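Opening the Corner Store: How Small Shops Decide What to Stock
Speaker notes, Saturday session, 20 minutes plus questions
Solange Siqueira

Slide 1. Title

Wait for the door to close. Say name, say the store is in Clollwood, say I have worked the register there and done the ordering. Thank Sunil Majumder for setting up the room.

Tell them the handout is on the back table and they don't need to copy numbers down.

Slide 2. The store

Haltimano Market is one room and a stock room. Most of the people who come in are on foot and most of them buy three things or fewer. They are not doing the week's shopping. They forgot milk, or they are on the way home, or the kids are out of school.

So the question for this talk is a narrow one. You have a fixed amount of shelf and a fixed amount of cash. What goes on the shelf on Monday morning?

Slide 3. How I used to order

I ordered by feel. I walked the store with a clipboard, saw a gap, and wrote down whatever used to be in the gap. The trouble is that a gap tells you something sold. It doesn't say how long it took.

Tell the canned soup story here. Keep it short. Two cases, one kind, sat until the date ran out, and I had reordered it twice before that. 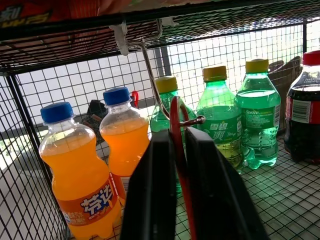 Slide 4. What a facing costs

Define facing: the space one product takes at the front of the shelf. Ask who in the room already uses the word.

Every facing has a rent. Take what the store pays for the month, divide it by the number of facings, and you have a figure each product has to beat before it earns anything. Ours is on the handout. Do not read it out, it means nothing for a store with different rent.

When I first did this, 61 products in the store did not cover their own space. Pause there. People usually want to know which ones. Mostly they were second and third sizes of something we already carried.

Slide 5. The slow list

Once a month, print everything that sold fewer than 3 units. Go through it with a pencil. Each item gets one of these marks:

K for keep. Somebody needs it and will go elsewhere for everything if we drop it. Infant formula, one brand of cat food, lamp oil in winter.
M for move. It might sell from a better spot.
D for drop. Sell it down, don't reorder.

Sunil's rule, when he helped me with the first list, was that I could only have ten Ks. I argued. I ended up with fourteen and he let it go.

Slide 6. Drinks and snacks

These are the easy part and they take too much of everybody's attention. They sell, they keep fairly well, and the distributor is happy to come by. The risk is that they spread -- you give them one more shelf in May and by fall you have no room for bread.

Set the space first and let them fight over it. If a new flavor comes in, an old one goes out. I put this in writing and taped it inside the stock room door, mostly for myself.

Put the two together where you can. We tried chips at the far end and drinks by the register, then moved them next to each other, and the second way gave us fewer half-finished baskets left on the counter.
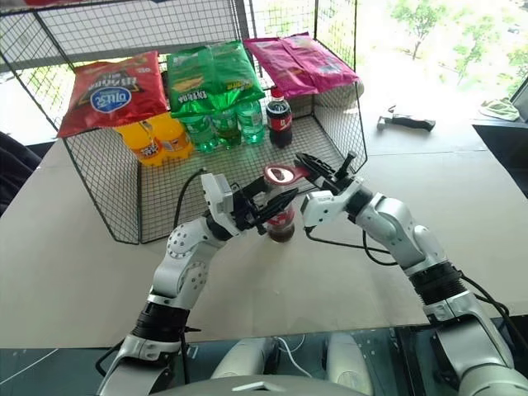
Bagged chips across the top of a wire basket, drinks underneath.

Slide 7. Distributors

Jancombe delivers to us twice a week and will take back damaged cases. Sultana delivers once but will split a case. For a small store the split case is worth more than a discount. I would rather pay some 65 cents more on the case and have half as much sitting in back.

Ask for the minimum in writing. Ask what happens if you miss it one week. If the driver and the office give you different answers, go by the office.

Slide 8. What I still get wrong

Produce. I order too many bananas before a long weekend and too few after. I have kept notes on this and the notes don't help much.

Also greeting cards. I like them -- they do not sell.

Slide 9. Questions

If it's quiet, ask who orders by phone and who orders online, and go from there. If somebody asks about lottery tickets, say we don't carry them and send them to Sunil, who used to.

Leave the last slide up so they can get the handout address. Pick up the clicker and the spare cable before leaving.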